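Facilities Service Desk
Ticket 695 – Cut flowers, shared table, Plemholm building
Status: Open, pending supplier reply
Opened: Feb 7, 2023
Requested by: Zerrin Yazıcı
Assigned to: Saadet Öztürkmen

Issue reported
Tulips supplied under the Arruda standing order are bending at the neck within two days of delivery. Other stems in the same delivery are not reported as affected. The requester asks whether the fault lies with the flowers, the water or the vases.

Steps taken
Vases were washed with unscented detergent and rinsed. Stems were recut at an angle and placed in fresh tap water with one sachet of Toma flower food per vase. The building thermostat log was reviewed and shows no change since November.

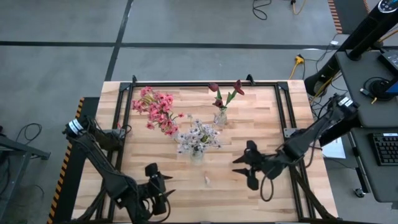
Tulips continue to lengthen after cutting and require firmer support at the neck than most mixed stems. The present vases were bought for short bouquets and hold up to 5 tulips. With three blooms in the glass, one leans left and another hangs low over the rim, while the taller one opens to the right. The pink bunch leans as well, but it is full and no action is requested for it.

Interim instruction
Tulips are to be moved to the taller Kunness vases held in the second-floor supply closet. Water is to be changed every morning. Stems that have already bent may be wrapped in paper and stood in deep water for two hours – this is optional.

Supplier contact
Arruda has been asked to confirm the cutting date and to quote for a shorter variety. The order remains in place until a reply is received.

Next update: on receipt of the supplier's reply. Please quote the ticket number in all correspondence.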